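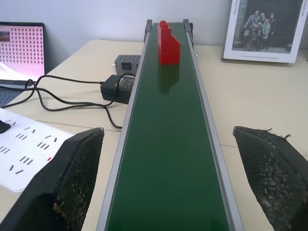 Where Do Outgrown Toys Go? Plastic Toys and Second Homes in Rernon

Project report by Kirsten Oddsson
Material Culture and Everyday Life, second-year course

Introduction

When my younger brother turned twelve, my mother carried four boxes of his toys down to the basement, and as far as I know they are still there. I thought of those boxes when we were asked to choose a household object and follow it past the point where people stop using it. Most of my classmates picked clothes or phones. I picked plastic toys, partly out of fondness and partly out of curiosity, and I have enjoyed the work far more than I expected to when I handed in my one-page proposal in January.

My question was a simple one. When a family in Rernon is finished with a plastic toy, where does it go next, and who decides? I wanted to know how long toys wait in closets and basements, which ones get passed along, and what makes a parent throw something out that still works perfectly well.

Background

Plastic toys are an odd case in the study of secondhand goods. Clothes wear thin and books go yellow, but a building brick can pass through three sets of children and look much the same at the end of it. Many toys are also made of several kinds of plastic together, sometimes with metal screws or batteries, and that makes them hard to recycle in an ordinary household bin. Passing them on whole is usually the better choice, if somebody can be found to take them.

Rernon has two main places for this. Stikomer is a secondhand store near the bus station with a toy section that takes up most of the back wall. Clovero is a toy lending library in the Sang neighborhood, run out of two rooms above a bakery, where families can borrow toys for three weeks at a time. There are also school rummage sales, online groups, and of course cousins.

How I did it

I wrote a questionnaire with fourteen questions and handed it out at two elementary schools and at the Clovero front desk. I received 71 completed forms. I also did five longer interviews at people's kitchen tables – these were a joy, and I came home from one of them with a jar of plum jam – and I spent four afternoons at Clovero reading through the paper lending cards.

The library owns 400 toys at present, and its cards record 1,370 loans. I copied the loans by toy type into a spreadsheet, leaving out the cards that were too faded to read. I am sorry to say that one of my afternoons was lost when I saved an old version over a new one, and I had to do the puzzles again from the beginning.

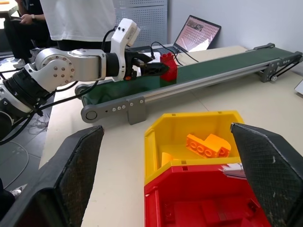
Construction toys were the easiest group to enter, as Clovero keeps them all on yellow cards in one drawer. Dolls and figures took much longer, with some listed under the name of the character and others simply as "doll, brown hair."

What I found

The basement is by far the most popular answer. Forty-four of the families said that outgrown toys were first put away at home, and when I asked how long they stayed there, the usual reply was between two and five years. Several parents wrote "still there" in the margin, one of them with a little drawing of a stack of boxes. The reasons were mixed. Some families were hoping for another baby, some were saving things for grandchildren, and quite a few had never found a free Saturday to deal with it.

Building bricks came out as the toy that parents were least willing to part with. I had expected this to be about money, and for a few people it was, but in the interviews nearly everyone talked about memory instead. One father told me he could not give the bricks away because his own were mixed in with his daughter's and he would never be able to separate them again. He said it very cheerfully. I don't believe he had any wish to try.

Toys with sound or lights had the shortest lives. They were the ones most often thrown away while still working, and two mothers admitted to removing the batteries and telling the children that the toy was tired.

At Clovero the picture is different. Wooden train sets and construction toys are borrowed most, ride-on toys come next, and board games hardly move at all except during school vacations. The staff told me that missing pieces are the main reason a game is retired. Construction sets hold up well here, as a set with a few pieces gone is still a perfectly good set.

Who decides

In most homes one adult makes the decision, usually at night. Only nine families said that the children took part from the start. I found this interesting, as the children I met in the interviews had strong and sensible opinions. A seven-year-old explained to me at length which of her animals would like a new family and which ones would find the move too hard.

Costs

Clovero pays its rent from membership fees and an annual grant of $900 from the neighborhood fund. That money also covers shelving, cleaning supplies and replacement parts. Stikomer did not wish to share its sales figures, and I have respected that.

Limits of the project

My forms came from two schools and from people who already use a toy library, so families with an interest in reuse are surely overrepresented. I did not reach anyone who speaks too little English to fill in the questionnaire, and I should have had it translated. The question about storage time was also badly worded, and some people answered it for their oldest toy and others for all of them together.

Further work

I would like to go back to the five kitchen tables in a year and ask what has left the basement. I would also like to talk to grandparents, who came up again and again as the people who end up with the boxes. My mother has read a draft of this report and has moved ours closer to the stairs.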